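The Patience of Opening a Door

It is a little past nine in the morning when Oduor Rugemalira opens the first door of the day. He does it slowly, with a tool in his hand that looks like something for picking up litter in a park. Then he closes the door, moves half a step to the side, and opens it again.

I came to Vindholm in February to see how a machine is taught to do housework. I had expected robots, and I did see one, at the far end of the long room. It was switched off for most of my visit. The real work was done by people, who spend their mornings with cupboards, drawers and boxes so that the robot can later learn from what they did.

The project is called Herkance, and it is run by a small company, Runbridge. The idea behind it is easy to say. A person holds a gripper with two fingers, and a camera on the gripper records everything it meets. The person does a small task from beginning to end. Each recording is one example. When there are enough examples, a learning system tries to find what they have in common, and after that the robot tries the task by itself.

"Enough is the difficult word," says Gunnlaugur Baldursdóttir, who plans the recordings. On the day I visited, the collection of cabinet tasks had reached 3382 examples. She wanted more than that, but she wanted different ones. In the first month the team had recorded the same plain cabinet from the same place, and the system learned it very well. When somebody turned the cabinet a little towards the window, the robot reached for the air beside it.

So now they change things. The cabinet is moved, the lamps are moved, and the objects for the shelves are exchanged. The doors have got stickers, which are also changed from time to time. A system that has seen a door only in one dress, Gunnlaugur explains, may believe that the dress is the door.

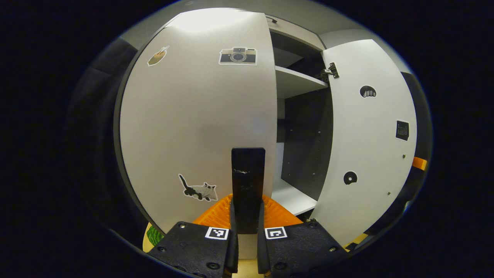 The gripper holds a flat black object in front of the cabinet, with the right door open. The square markers sit on the fingers.

I was allowed to try. The task was to take an object, bring it to the cabinet and stand it inside. With my own hand I would do this without thinking. With the gripper I had to think about everything: how hard to press, at which height to hold, and how to turn my wrist without hitting the door. My first six attempts were thrown away. In two of them I had stopped in the middle to ask a question, and a robot should not learn to stop and wait for an answer.

Svend Østergaard looks through the recordings in the afternoon. He sits with a pot of tea and a list, and he marks where each task begins and where it ends. From one morning of 168 examples he usually removes 20. Some are too slow, and in others the object has slipped. A few he keeps although they are not beautiful, for example when a person misses the shelf, goes back a little and tries again.

"I like those best," he says. "The robot will also miss. It must have seen somebody miss in a calm way."

Not everyone in the building agrees with him. Skarphéðinn Egilsson, who trains the system on the other side of the corridor, would prefer clean recordings only, and the two men have discussed it over many lunches. For the moment they keep the corrected mistakes in a separate folder and train once with it and once without it. The results were not ready when I left.

There is also the question of whose hands are recorded. Oduor is left-handed and quick. His colleague Skarphéðinn Bisgaard is tall and comes to the shelf from above. At the start this was seen as a problem, and there was a written instruction about how to stand. It has since been taken down from the wall. Gunnlaugur now asks every visitor to make some examples, so that the collection does not become a portrait of two people.

At four o'clock the robot was switched on for me. It rolled to the cabinet, waited, and took the edge of the door between its fingers. The door opened halfway. Then the robot let go, and the door stayed where it was. Oduor wrote down the time, took his gripper from the hook and went over to record the second half of the movement.

Polishchuk Magazine | Contact the editors | © Polishchuk, all rights reserved | Back to top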